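Hiring the Ambrose Room: when is the bond returned, and who books the tables?
2 October 2018
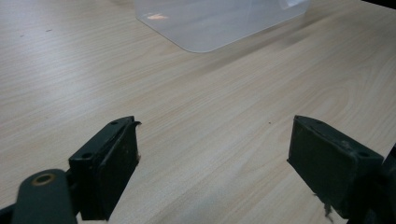
Clollora Community Centre – Bookings and Facilities Team

Our garden society intends to hire the Ambrose Room for its annual seed swap in March. The hire form refers to a refundable bond of $100 but does not state when it is returned. It also asks whether trestle tables are "required or supplied". Could someone please clarify both points, and advise whether we may bring our own storage tubs the evening before?
Posted by warhamgrowers

The bond is returned to the nominated bank account within 6 business days of the hire, provided the room has been left in accordance with clause 4 of the Conditions of Hire. Cheques are no longer issued.

"Supplied" means that the centre's own tables will be set out for you. "Required" means that you wish to borrow additional tables from the Lirau Street store, in which case form 131 must be lodged with your application. Please note that tables are to be wiped down and dried after use, and that adhesive tape must not be applied to the tops.

Early delivery of goods is permitted only where the room is vacant on the preceding evening. Requests should be made in writing to the bookings desk. Plastic tubs with lids are acceptable – cardboard cartons are not to be left overnight. The centre accepts no liability for items stored on the premises.
Posted by Bookings Desk

Our organisation hired the same room last year and received the bond within the stated period. I would recommend submitting the form early, as the autumn weekends are in demand.
Posted by lirau_quilters

I believe the bond for the main hall is $800 if alcohol is served. I am not certain whether this applies to the Ambrose Room. It may be on the old form.
Posted by tallboy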